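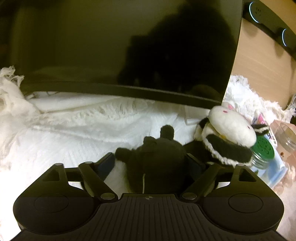

Keskinen opens Gallport to early players

02/12/2024

Keskinen has released the early access version of Gallport, a harbour-town adventure game for PC. It is on sale now from the studio's own shop. Console versions will follow once the PC release is finished.

Players take the role of a ferry pilot who returns to the island of Drandura after the lighthouse goes dark. The early access version contains the harbour, the salt works and the first 2 dungeons, and takes about 30 hours to complete. The full game will have another 3 islands.

Gallport has a single save file and no quest markers. Charts are drawn by the player as the boat moves, and can be rubbed out and corrected at any point. Weather affects which channels are open. Fights are short and can often be avoided by waiting for the tide.

A closed test with 200 players ran during November. After their comments the studio shortened the opening, made the rowing controls less stiff and let players skip the fishing contest. The map screen now opens without a pause.

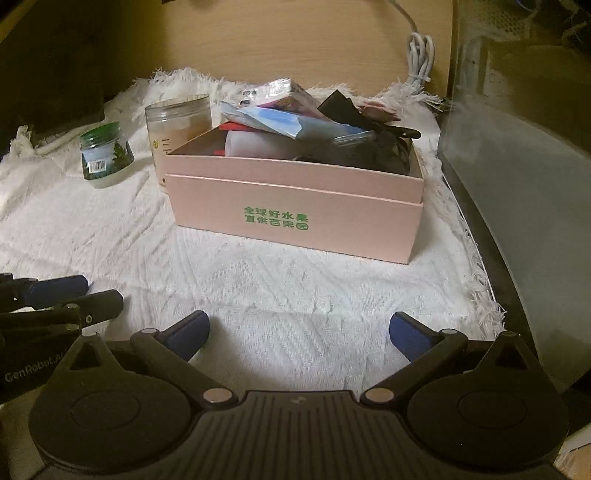
Price and updates

Anyone who buys the early access version will get the full game at no extra cost. Updates will be free, and saves will carry over from one to the next. The first update adds a photo mode, larger subtitles and full remapping of the keyboard.

The soundtrack by Flolon is sold separately.

Review copies and screenshots are available on request from the Keskinen press desk.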